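Where Does the Money Go? A Student Look at the Drorislow Town Budget

Project report, public finance elective
Group members: Hina Rind, Jomar Salazar, Yusri Hidayat
Submitted 26 Jan 2020

Why we picked this

Our town borrowed money to fix its water mains, and all three of us had heard grown-ups argue over whether that was smart. We wanted to see if a group of students could read a real town budget and work out what the debt costs each household. We can report that it is possible, and a lot more fun than we expected!

We started with the adopted budget, which the town clerk's office printed for us. It covers the fiscal year beginning in July. Most of our first week went into learning the words. "Appropriation" is money the council has given permission to spend, and "fund balance" is close to what most people would call savings.

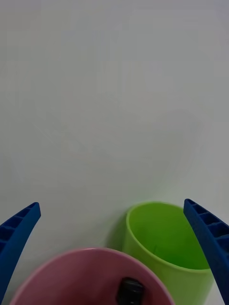
The water fund is kept apart from the general fund, so the bills people pay for water can't be spent on parks or police. We missed this at first and our early totals came out far too high. Yusri caught the mistake when he noticed that one transfer had been added in twice — once going out and once coming in.

What we found

Debt payments on the water mains come to $695 per household over 7 years. We also asked what would happen if the town paid for everything up front. Using the same project cost, each household would have owed nearly $1,000 in higher bills, because the town would have lost a state grant that was tied to the loan.
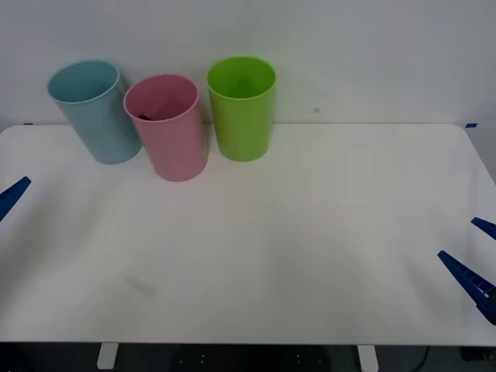 Samina Lodhi wrote back on our draft that we should be careful with the word "household," as the town counts water accounts and a whole apartment building can share one. She was right. We went back to the rate table and found 1,441 accounts, and that is the number we divided by.

Comparing with Buckley

Buckley is the next town over and did similar work without borrowing. It raised its water rates early and saved up. Its people paid sooner, but they owe no interest now. We loved this part of the project, since two towns with the same old pipes made such different choices.
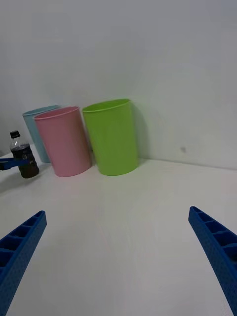 Daniyal Mengal asked after our class talk whether it was fair for people who move away to pay for pipes they won't use. We think that is the best argument for borrowing: the cost is spread over the years when the pipes are in service, so newcomers pay a share too.

What we would do next

Jomar wants to add the Murker district, where the rates are set by a separate board. Hina would like to go back further and see how the fund balance moved before the loan.

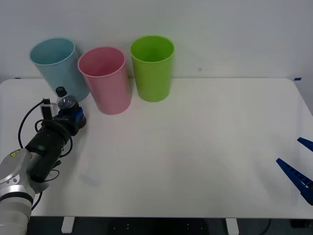 Sources and thanks

Adopted budget and water rate table, Town of Drorislow
Water rate history, Town of Buckley
Loan schedule, Vorken water mains project

Thank you to the clerk's office for answering our long list of emails. Our spreadsheet is in the class folder, with the corrected transfer marked in yellow.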